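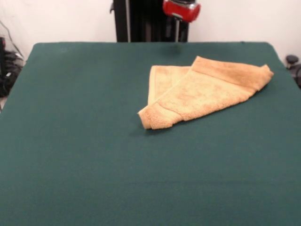
Speaker notes: The Night Golob Grabbed Too Deep
Anas Hourani, Jarnska

Opening. Say hi, thank the Festis crew for the slot, check the mic at the back of the room. 30 minutes total, leave time for questions because the last group had great ones!

Start with the confession. We had a towel-folding setup that worked beautifully for weeks, and then one evening in January it pushed its fingers down into the table and kept pushing. No one was hurt. The arm was fine. One finger pad was ruined and so was my dinner. And I have learned more from that one fault than from all the good runs put together, so I love telling this story.

Quick background (keep it short, they know arms). Golob is our name for the folding program. It looks at the cloth, picks a spot near an edge, comes down with the fingers open, closes, lifts, and carries the cloth across. The height for the grab comes from a depth reading at the picked spot. Remember that part, it comes back. 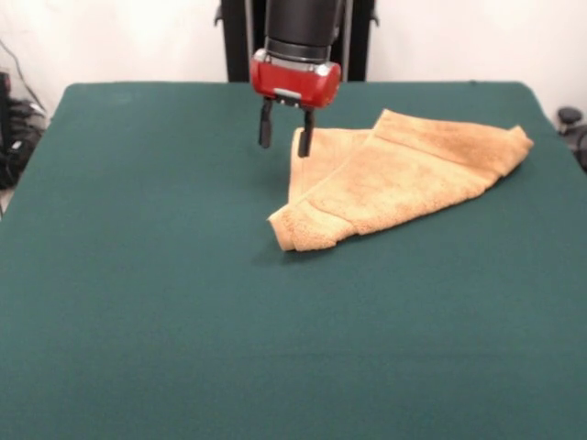

Fingers open, one tip at the towel's folded left edge and the other over bare felt.

Now the fault itself. Go slowly here, people always want to jump ahead.

On a folded edge, the height changes a lot in a very small space. Top of the fold is high, felt right beside it is low. If the picked spot is off by a hair, you get the height of the table, and the arm happily goes for it. We knew that! We had a floor limit in the software for exactly that reason.

So why did it push? (pause, let them guess)

We had swapped the felt for a thicker piece and redone the table height. The new number went into the planner. The floor limit lived in a second file, and that file still had the old table in it, 5 mm too low. Two files, one table. The limit was checking faithfully against a table that wasn't there anymore.

Then the second problem piled on. The force stop was set at 40 newtons, and it was being averaged over a window so it wouldn't trip on every snag of terry loops. Felt and towel are squishy, so the push built up gently, the average lagged behind, and the stop came late. Each choice made sense on the day we made it. Put together, oof.

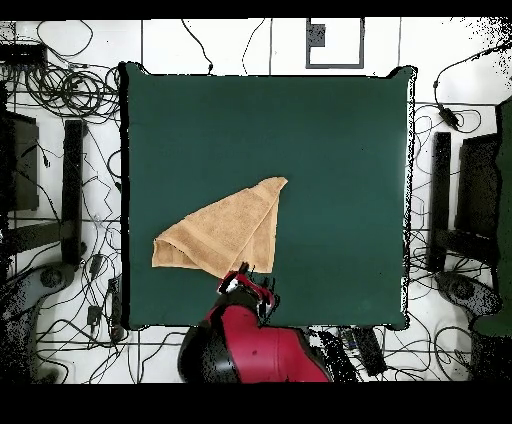 How we found it. The log viewer, Dovurar, plots commanded height against measured height, and the two lines peeled apart like a zipper. Beautiful plot. Awful plot. Wait for the laugh, then move on.

What we changed:
- One file for table height, read by everything.
- A touch check at startup. The arm taps bare cloth in 2 spots and compares with the file. If they disagree, it won't run.
- Force stop split in two: a slow one for drag, a fast one for downward push.
- Hand on the stop button after ANY change to the table surface, and yes, felt counts as a change.
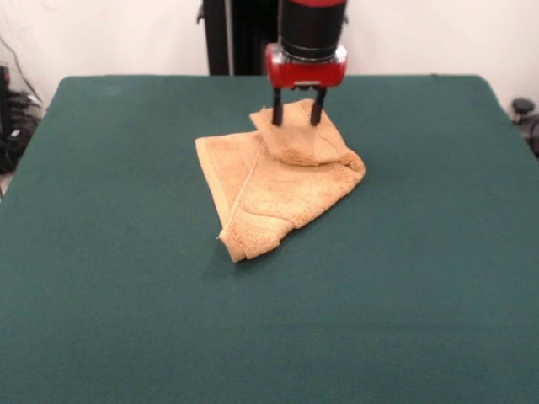

The touch check is my favorite, and I'd put it in every setup I work on from now on. It costs a few seconds and it has already caught a wrinkle in the felt that would have thrown off a whole afternoon. Tell the wrinkle story if there's time. Skip it if the front row looks hungry.

Close by asking them where their own second file is. Everyone's got one. Then questions, and show the ruined finger pad, it's in my jacket pocket.

Filed under: Talks, Robot Safety, When Things Break

3 comments

towelhead_tom_no_more: Was in the room for this. Went back to the lab and found our second file before lunch. It was a spreadsheet.

Priya K.: Do you tap before every run or only at power-up?

Anas Hourani: @Priya K. Power-up, plus any time the cloth gets moved or changed. Thinking about every run, it's cheap enough!

Contact | © Jarnska | Back to top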